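Jellow Annotator: set-up guide
Section 4. Loading a session and checking grasp labels
Last edited 8/9/26, K. Van Acker

Before you start
You need the Birkley sync service running and a session folder copied to local disk. Not the network share. Playback stutters off the share and the labels drift.

4.1 Load the session
1. Open Jellow, File, Open session. Pick the folder, not the file inside it.
2. Wait for the index bar to fill. First load is slow, later ones use the cache.
3. Check both gripper tracks show green in the side panel. Grey = no pose data. Stop and re-run sync.
4. Set the left and right tracks by hand if they come up swapped. Happens with older Dendport recordings.

Note: lens is wide, so straight lines bend near the edges. Leave "Undistort preview" off while labeling contacts, the overlay is drawn on the raw picture.

4.2 Mark the grasp
1. Scrub to first finger contact. Arrow keys step one frame, shift + arrow steps 18.
2. Press G to open a grasp. Cursor turns yellow.
3. Click the held object once, on the object itself and not on the pad.
4. Thin objects (sticks, straws, cable): switch the mask tool to Line. Blob mask leaks into the fingers.
5. Compare with the reference frame, chopstick task, index 697. One chopstick held upright between the pads, so it gets the label "held". The row of six on the cloth stays "resting". Same for the longer stick lying off to the right of them.
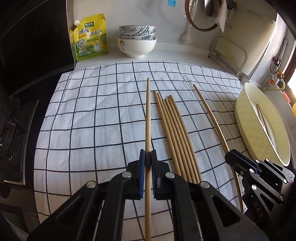
6. Press G again at release. Reference grasp closes at index 713.
7. Save. Autosave does not cover open grasps!

CAUTION: do not rename a session folder while Jellow has it open. Labels are keyed to the path and you will loose them.

4.3 If the second gripper overlaps an object
Mark the hidden part "occluded", keep the same object ID. Do not split it into two objects, the planner export counts both and Smits rejects the file with error 27.

Still stuck, send the log to Ulla Laitinen with the session name in the subject line. Logs are under Help, Show log folder.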